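3.2 Recording hand demonstrations at the desk
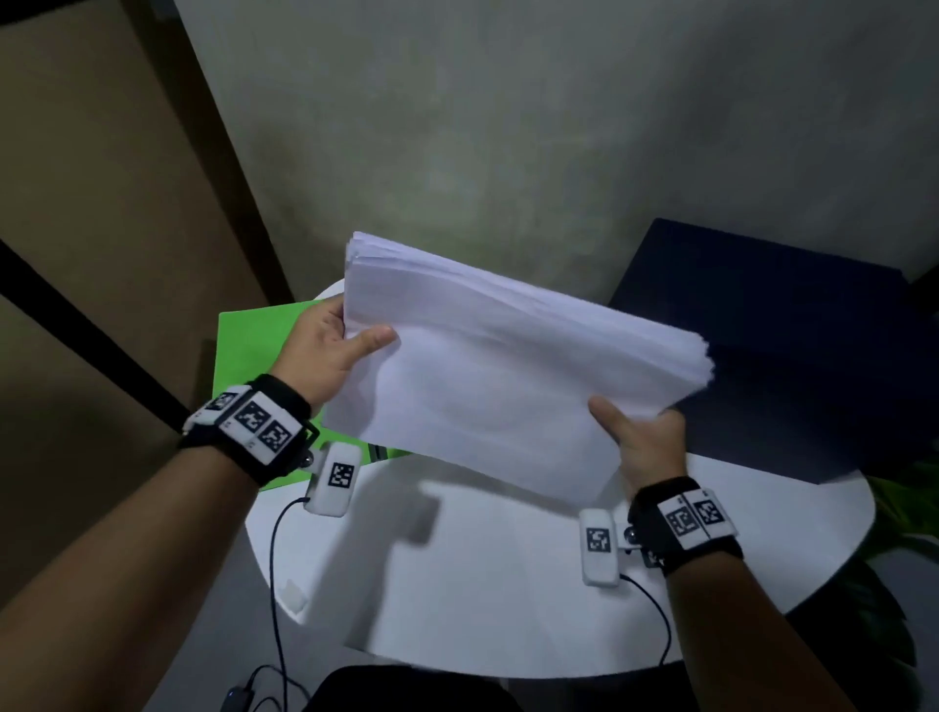

Figure 4. Paper handling task, view from the head camera.

The Nindance set was recorded to give the policy examples of two-handed work with objects that bend, slide and come apart. Rigid objects were already well covered by our earlier Kastell recordings, and a policy trained on those alone did poorly on anything soft. We chose paper as the first material since every site had it and it needs no reset beyond squaring the pile. A thick stack is harder to hold than it looks. In Figure 4 the left thumb is pressed flat on the top sheet with the fingers curled underneath, while the right hand holds the lower right edge, and the sheets at the upper left corner appear slightly uneven. Grips of this kind, where each hand does a different job, are what we most wanted in the data.

All sessions took place at the Nernmont site. There were 11 demonstrators, none of whom had worked on the model. Each was given a one-page sheet with eight tasks and a short wording for each, such as "square the stack" or "turn the stack over and put it down." We did not show them how to do the tasks. In a trial run we had played a sample video first, and nearly everyone copied its grip, which left us with very little variety.

Wrist pose comes from the square markers on the bands worn on both wrists. The bands carry more than one marker so that pose can still be found when a sleeve or the object itself hides part of the plate. The white modules near the hands are wired, and their cables run down off the table. We had planned to use a wireless version, but dropped samples made it hard to line up the hand signal with the video. The cables do get in the way on wide arm movements – two demonstrators mentioned this – and we kept the tasks close to the body for that reason.

Tabletops were left as they were found. Folders, binders and other office items stayed in place unless they blocked the task, and the chair and lighting were not adjusted between demonstrators.

Each demonstration was cut by hand into one clip per task attempt. After cutting we had 981 clips. We removed clips in which the markers on either wrist were lost for more than eight frames in a row, and clips in which the demonstrator stopped to ask a question. Failed attempts were kept and labeled as such. From what remained we drew 600 clips for training, balanced across tasks, and held the rest back for the tests in Section 5. Labels were checked a second time with the Negri viewer, and the label file used in this paper is the one dated 8/14/20.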